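Station Display Units: Set-up Guide for Stops on the Fetuvska Line

Posted in September by Bernd Albers
4 comments | 12 shares

Section 3. Connecting the display to the timetable server

Before you begin, please have the stop number and the access card of the line operator. The stop number has three digits and is printed on the delivery note. In the steps we use stop 312.

1. Switch on the display and wait until the Ikis start page is shown.
2. Hold the access card against the reader. The menu "Service" opens.
3. Choose "Network" and then "Timetable server".
4. Enter the stop number and confirm with OK.
5. Wait for the first download. It can take up to 35 minutes when the full rail timetable is loaded.

Caution: Do not switch off the power during the download. The memory can be damaged — in this case the unit must go back to Serkus for repair. 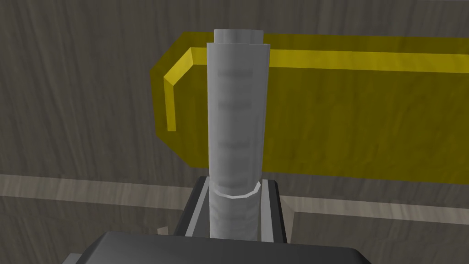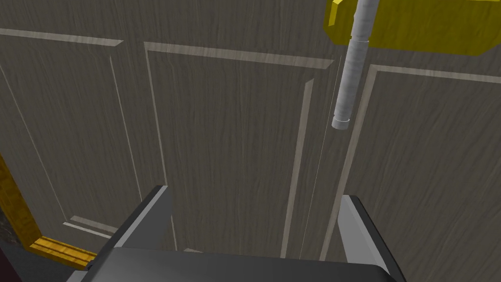
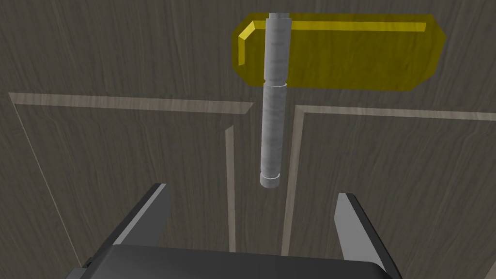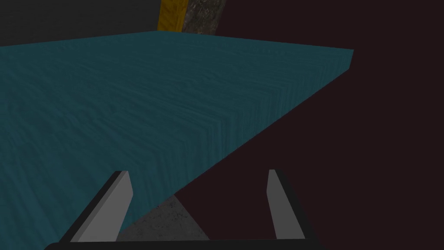 6. When the download is complete, choose "Platforms" and mark each platform that the display must show.
7. Set the walking time from the display to the platform. Trains that cannot be reached on foot in this time are removed from the list.
8. Choose "Save and restart".

Note: If message 53 comes after the restart, the stop number is already used by another display. Call Jana Thiele at the control room and ask her to release the number. Then repeat from step 3.

Note: The display keeps a maximum of 1,000 departures. At large interchange stations, please load only the current day.

Replacement trains and buses are not shown until the operator has activated them. How to do this is explained in Section 4 — Service changes.

Text checked by Annelore Wiegand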